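Startseite | Neuerscheinungen | Leserunden | Archiv | Kontakt

Aus dem Lesebrief vom 17. Dezember 2025

Neu im Regal: »Der Winter in Birau«

Der Verlag Stougaard hat im Juli einen schmalen Roman herausgebracht, der bei uns lange auf dem Stapel lag. Er hat 127 Seiten und eine Auflage von 1.000 Exemplaren. Erzählt wird von zwei Schwestern, die nach dem Tod der Mutter das Pfarrhaus in Birau räumen. Die ältere glaubt noch, die jüngere schon lange nicht mehr. Gestritten wird darüber kaum, meistens geht es um Geschirr, Bettwäsche und die Frage, wer das Harmonium nimmt. 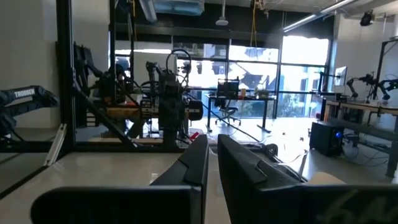
Der Glaube kommt in diesem Buch vor allem in den Gewohnheiten vor: Tischgebet, Losungen am Kühlschrank, das Lied beim Abwasch. Das ist gut beobachtet. Weniger gelungen fand ich den Mittelteil – die Briefe des Vaters sind zu lang und klingen alle gleich. Auch der Pfarrer aus dem Nachbarort bleibt blass. Das letzte Kapitel auf dem zugefrorenen Teich habe ich dafür zweimal gelesen.

Wer Romane mit klarer Bekehrungsgeschichte sucht, wird hier nicht fündig. Für einen Lesekreis eignet sich das Buch trotzdem, die Kapitel sind kurz und bieten genug Stoff für einen Abend. Die Buchhandlung Teltero hat noch Exemplare da und verschickt sie auch.

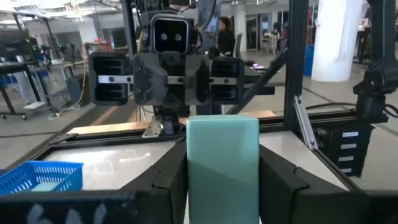
Leserunde im neuen Jahr

Wir lesen als Nächstes »Iltuvus«, den zweiten Roman aus demselben Verlag. Anmeldungen bitte per Antwort auf diesen Brief. Das Buch besorgt jeder selbst.

2 Kommentare | Teilen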